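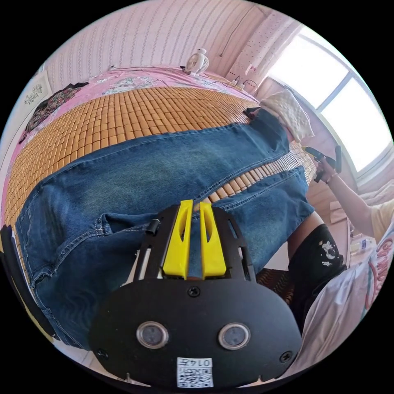 Jeans, Laid Out and Folded
Gallery -- Household Textiles -- Skasalora Center for Domestic Arts, Barport

This gallery accompanies the Center's study of everyday clothing and the ways in which it is handled at home. Its subject is a pair of blue denim jeans laid out on a woven mat of small tan-orange tiles. The notes were prepared by Ming-te Chang of the Household Textiles section and are intended for visitors, teachers and readers who wish to follow the theme beyond the Kartha Room, where the study opened in November.

Denim is well represented in museum collections as workwear and as fashion. It is less often considered as laundry. The present study is concerned with the hours a garment spends off the body: on a line, over a chair, on the floor or bed where it is straightened, and finally on a shelf. Visitors were invited to record how trousers are folded in their own households, and several of the notes draw on those written responses.

The garment

The denim is medium to dark blue and is paler in faded areas on the broad upper leg. Fading of this kind gives the surface much of its character and is left untreated in the study. No attempt has been made to brighten the color or to even it out.

Light stitching follows the inner seams. At the crotch, a curved double-stitched seam runs toward the waist end, and the cloth there rises in a fold. Denim is thick where seams meet, and this part of a pair of trousers seldom lies fully flat without help from the hand.

Laid sideways

The jeans are spread sideways, with the waist end at one side and the hems toward the other. Many respondents described the same arrangement when working on the floor. A person who sits or kneels beside the garment can reach most of its length from one position.

Others prefer to set the waist directly in front of them and to work away from the body. The Center does not recommend one method over the other. Where space is limited, as in many of the older apartments in the Barport harbor district, the size of the room usually decides the matter.

The two legs

One trouser leg is folded and bunched at its end, where the blue is darker. The other extends to a wide hem. The legs lie apart, and a wedge-shaped strip of the mat shows between them.

In the most common fold, one leg is brought over the other so that the inner seams meet. The crotch then projects as a small triangle, which may be turned in to give the bundle a straight side. Respondents were divided on this last step. Several wrote that they had never considered it, and one described it as the only part of the task that mattered.

The hem

Hems are worth examining before a garment is put away. They brush against shoes and pavement, and a broken stitch is more easily repaired early. The Center's mending table in the Kartha Room is supplied with thread in three weights for this purpose, together with a set of heavy needles suited to denim.

The Center asks that visitors bring clean garments only. Hems of more than 16 inches in circumference may be worked on at the long bench, where the cloth can be supported on both sides.

The mat

A surface made of small rectangular tiles offers some firmness while remaining easy to walk and sit upon. Mats of this general type are found in many homes, in bedrooms and living rooms alike, and are often used as a clean place for sorting and folding clothes.

For care, the Center advises wiping with a well-wrung cloth in the direction of the tiles. Water should not be allowed to stand in the joints. A mat kept in storage should be rolled loosely, never creased, and turned from time to time -- twice a year is sufficient under ordinary conditions. Zippers and metal buttons should be fastened before heavy trousers are drawn across any woven surface.

Smoothing

The written responses contain a good deal on the subject of smoothing. Some households shake trousers sharply by the waistband and consider the work done. Others press along each leg with the flat of the hand, beginning at the waist, before any fold is made. A respondent from Flutau recalled being taught to pull both hems at once while a second person held the waistband, a method used there for sheets as well.

Heavy denim responds well to pressing by hand while a trace of moisture remains. It should be fully dry before it is placed in a drawer.

Folding for the shelf

Once the legs are together, the length may be divided in half or in thirds. Folding in thirds produces a shorter, thicker bundle that stands on its edge in a drawer. Folding in half and then in half again suits a deep shelf. A practice card showing both methods is available at the Kartha Room desk in English and Mandarin.

Rolling was mentioned less often, chiefly in connection with travel. It is included on the reverse of the card.

Seven folds

A companion display, Seven Folds, presents cloth samples folded according to the methods most often named in the responses. The samples are refolded each morning by members of the section and may be handled. Visitors are asked to return each sample to its numbered tray.

Written responses

The response book remains open. More than 1,000 entries have been received, and a selection will be transcribed for the reading room. Contributors may sign with a full name, initials or the name of a town. Entries concerning shirts, bedding and children's clothing are also welcome and will be kept for later studies.

Visiting and use

The Kartha Room is on the ground floor of the Skasalora Center, beside the reading room. Admission to the textile displays is free of charge. School groups should reserve in advance and may request a folding session led by a member of the section; floor cushions are provided, and chairs are available on request.

The text of these notes may be copied for classroom use, provided that the Skasalora Center for Domestic Arts is credited. Requests concerning reproduction should be addressed to the Household Textiles section, to the attention of Ming-te Chang.

Related galleries: Table Linen -- Wool in Storage -- The Mending Table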